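Care of Sports Jerseys and Other Printed Garments

Household guidance, Nivlow Residents' Service. Text by Veerle Bosman.

Sports jerseys are among the garments most often damaged by ordinary laundering. The fabric itself is usually strong. The lettering, the numerals and the contrasting trim are less so, and most complaints received by the Service concern cracked print, dye that has moved from a dark panel to a light one, or creases that cannot be removed. The advice on this page applies to jerseys, printed T-shirts and lightweight athletic wear. The care label of the individual garment takes precedence in every case.

Before washing

Read the label and check whether the garment may be machine washed. Fasten any zippers on other items in the same load. Inspect the underarm and neckline for marks and treat these with a small amount of liquid detergent and cool water, worked in gently with the fingers. A brush should be kept away from printed areas.

Jerseys that combine a strong color with white require particular attention. Red is the color most often reported. Such a garment should be washed alone the first 3 times. After that it may join a load of similar colors.

Garments should not be left in a heap on upholstered furniture between wearing and washing. Moisture held in the folds can transfer dye to the seat cover, and pale upholstery is difficult to treat once a stain has dried.

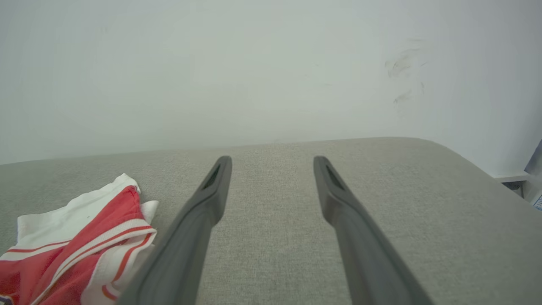
Red and white sportswear bunched on light gray upholstery.

Washing

Turn the jersey inside out. Select a cool or cold cycle with a gentle spin and do not fill the drum beyond two thirds. Use a mild detergent in the quantity stated on the package for a lightly soiled load. Fabric softener is not recommended for athletic fabrics, as it leaves a film which reduces the ability of the cloth to carry moisture away from the skin. Chlorine bleach must not be used on any garment with printed or stitched lettering.

Remove the jersey as soon as the cycle ends. A damp garment left in the drum will take on creases and may mark itself where red fabric rests against white.

Drying

Air drying is preferred for all printed garments. Lay the jersey flat on a clean towel, or place it on a wide plastic hanger in a room with good air flow. Wire hangers leave points at the shoulders. Keep the garment out of direct sunlight and away from radiators.

Tumble drying should be considered only where the label permits it, and then on the lowest setting. Residents of the Flistska and Prernik buildings are reminded that the shared dryers are preset to high heat and must be adjusted by hand before each use.

Folding

Folding is best done on a broad, flat, dry surface. A table is suitable. A large cushion or bench seat may also be used, provided that it is clean and firm enough for the garment to lie evenly. The following method suits most sleeveless and short-sleeved jerseys.

Lay the jersey out and find the shoulders first. Take one shoulder in each hand, raise the top edge slightly and draw it straight, so that the trim at the neck and armholes is no longer turned under. Smooth the body of the garment with the flat of the hand, working from the center toward the side seams. Large letters and numerals should be smoothed with particular care, since a crease pressed into the print tends to remain. 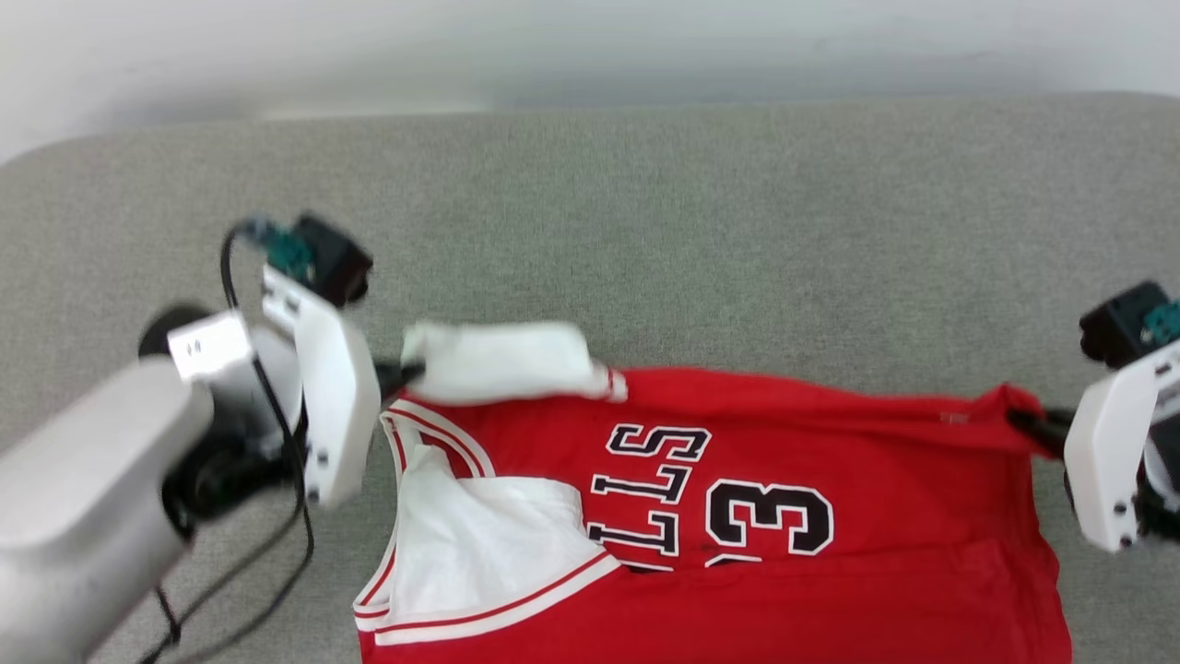 Red BULLS jersey on gray upholstery, its trim still crumpled along the top edge.

When the garment is flat, turn it face down. Bring one side in toward the center line, then the other, keeping both edges parallel. Fold the lower hem up to the middle and fold once more to the shoulders. The lettering should then face outward without a hard fold through the center of any character. Where the print is very wide, a loose roll from hem to shoulder is an acceptable alternative. Place a sheet of plain white tissue over the print before rolling.

Ironing

Ironing is seldom necessary. If it is required, use the lowest setting, keep the garment inside out and cover the area with a cotton cloth. An iron must never touch the lettering directly. Steam may loosen heat-applied numerals and should be avoided on garments of this type.

Storage

Store folded jerseys in a drawer or a ventilated box, with no more than 2 garments in a stack if the print is thick. Heavier items such as sweatshirts belong underneath. Airtight plastic bags are not suitable for long periods. Garments put away after the season should be washed first, including those worn only once, and refolded along different lines in December.

Jerseys with sentimental or collector's value should be wrapped in acid-free tissue and kept away from light. The Baert building has a limited supply of tissue in packs of 100 sheets, available at the front desk during office hours. One pack may be requested per household.

Related pages: Removing Dye Transfer from Upholstery; Washing Athletic Shoes; Shared Laundry Room Rules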